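Thread: Kimex five-finger hand vs. Majali parallel gripper for small packets

prellarura_fan
OK so I finally got both of these on the same arm and I have opinions. Quick background, we do sorting and repacking of little foil and paper packets. I've been on the Majali two-jaw for ages and it's fine, boring, whatever. Then the Kimex hand came in and I've been playing with it since February like a kid with a new bike. Same Sikdale controller for both.

So far the Majali is way faster per pick, but it hates anything standing up in a divided box. The jaws hit the partitions when they open. The hand can sneak its fingers in from above, and when it works it's so satisfying!

gantrygoblin
Fingers are a trap. More joints, more stuff to calibrate, and you end up using two of them anyway. How many picks did you run? If it's 5 I'm going back to bed.

prellarura_fan
200 each, thank you very much. Majali dropped fewer on flat stuff, Kimex won on anything upright. I'll put the log up once I've cleaned out my swearing.
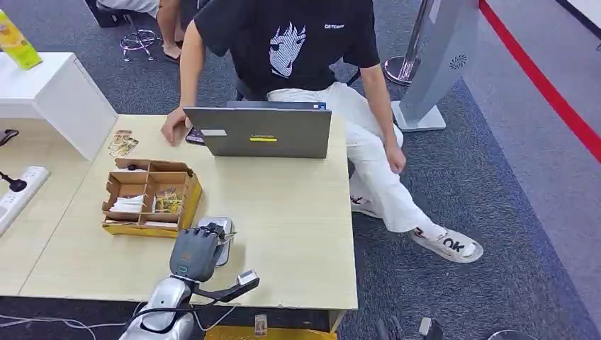
My main gripe with the Kimex is the approach angle. I like to come in with the fingers curled down and only open them once I'm over the compartment I want, otherwise the thumb clips the wall. Coming over the near edge of the desk, I've got the cardboard box right in front of the hand, with the yellow packets standing up in a center compartment and something white folded in one of the front-left ones, so there's a neighbor to snag if I open too early. The other thing is the little white sensor on the black bracket at the wrist. I love having it move with the hand, but I still can't decide if I want it angled off to the side like that or straighter over the knuckles.

Qusai Daher
Leave it off to the side. I ran mine straight over the knuckles for 3 months and the fingers blocked the view right when I needed it. Also try slowing the last bit of the descent, the default on the Sikdale is too jumpy for cardboard.

gantrygoblin
Or get narrow jaws for the Majali and be done. Mine fit between partitions no problem. 6 screws and you're running.

prellarura_fan
I tried narrow jaws!! They pinched the packets and crumpled the tops. Maybe yours are stiffer than mine?

gantrygoblin
Could be, mine are seed packets, pretty heavy paper. Did you turn the grip force down?

prellarura_fan
...not by much. Fine, I'll redo the narrow jaws with less force before I post the log. Qusai, what did you set the descent to?

Qusai Daher
Half the default, then bump it up till it starts knocking walls and back off one step.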